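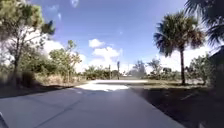 J. Panasiuk
Household columnist, Mesell Home Pages

Running the house when someone has a stomach bug

Every September the schools in Isville go back, and before long half the street has it. Most stomach bugs pass without much treatment. The work is in keeping the sick person comfortable and keeping the rest of the house from getting it. These are the things we do at home, with a few corrections from readers of last fall's column.

Set up one room and one bathroom

If you have 2 bathrooms, give one to the sick person and keep everyone else out of it. If you have only one, take the shared hand towel down and put out a roll of paper towels. Move toothbrushes out of the cup on the sink and into a bedroom. Close the toilet lid before flushing.

In the bedroom, strip off anything that is hard to wash. That means the decorative pillows, the wool throw, and the rug beside the bed if it lifts. Put an old bath towel over the bottom sheet where the shoulders and head go. A towel is much easier to change in the middle of the night than a fitted sheet.

Line a small wastebasket with two bags, one inside the other. When the inner one is used, tie it off and lift it out, and the second is already in place. Keep the bucket on the side of the bed the person sleeps facing.

Hands

Hand sanitizer does a poor job on some stomach viruses, including norovirus. Use soap and running water. We wash for 30 seconds by the kitchen timer, which feels long the first few times. Get between the fingers and around the thumbs. Dry with a paper towel and use the same towel to turn off the faucet.

Wash after helping the sick person, after handling laundry, after using the toilet, and before touching any food. Children need to be sent back to do it again more often than you would think.

Cleaning up a mess

Open a window first and put on disposable gloves. Lay paper towels over the spill and let them soak it up, then fold them inward and drop them straight into a bag. Wash the area with hot soapy water. Only after that should you use a disinfectant, as most of them do not work well on a dirty surface.

Check that the product label says it works against norovirus. A bleach solution is the usual choice on hard surfaces, mixed fresh with plain water in the amounts printed on the bottle for that job. Leave it wet for the full time on the label. Rinse anything that food will touch. Never mix bleach with ammonia, vinegar, or any other cleaner, and don't keep leftover solution in an unmarked spray bottle.

Carpet is harder. Bleach will ruin most of it. Scrape up what you can, blot with cold water and a little dish soap, and use a steam cleaner if you own one or can borrow one. Do not vacuum the spot while it is still soiled.

Surfaces people forget

Light switches, the remote, the refrigerator handle, faucet handles, the flush lever, phone cases, the thermostat, the stair rail, and the button on the microwave. I do these twice a day while anyone is sick – once after breakfast and once before bed. For electronics, check what the maker allows before you wipe them with anything.

Laundry

Carry soiled sheets away from your body and don't shake them. Rinse off anything solid with gloves on. Wash them apart from the family's other clothes, on the longest cycle and in the hottest water the fabric will take, and dry them on high. Wipe down the hamper afterward, and the front of the washer where you leaned the load.

A reader on Sernuden Avenue wrote in to say she keeps a set of worn-out twin sheets only for this. They can go in the trash if they have to. We have started doing the same.

Drinks and food

Small sips, often. A big glass of water after vomiting usually comes right back up. Wait a little, then offer a spoonful or two every few minutes. Oral rehydration solution from the drugstore is better than sports drinks or juice, both of which have a lot of sugar. Freezer pops made from rehydration solution are useful for children who refuse the cup.

When the person wants to eat, let them eat. Toast, rice, crackers, plain potatoes, and broth are all fine to start with. There is no need to hold someone to a strict diet once they are hungry again. Keep nursing a breastfed baby.

Do not give anti-diarrhea medicine to a child unless the doctor has told you to. Adults should skip it too if there is a fever or blood.

Whoever is sick stays out of the kitchen, and stays out for at least two days after the symptoms stop. The same goes for school and for visiting older relatives.

Keep a sheet of paper

Tape a page to the bedroom door and write down the time of each drink, each dose of medicine, each temperature, and each trip to the bathroom. It saves arguments between two tired adults over who gave what. It also gives you something to read from if you have to call the doctor.

When to call

Call if there is blood in vomit or stool, bad belly pain, a high fever, or vomiting that won't let any fluid stay down. Watch for a dry mouth, very dark urine, dizziness on standing, or no tears when a child cries. Someone who has gone 12 hours without urinating needs medical advice, and with a baby or small child you should call well before that. Confusion, or a person who is hard to wake, means calling 911. With infants, people who are pregnant, and anyone elderly or with a weak immune system, call early.

What to keep in the box

Ours is a lidded plastic tub on the shelf over the dryer. It holds disposable gloves, trash bags, two rolls of paper towels, rehydration packets, a thermometer with a spare battery, a box of crackers, and a pad with a pen tied to it. Bleach stays on the high shelf with the other cleaners. Check the dates on the packets and the crackers when the clocks change, and buy bleach in the small bottle – it loses strength over time.

Readers who would like the door chart and box list on one printed page can ask for Mesell sheet 233 at the front desk of the Isville library.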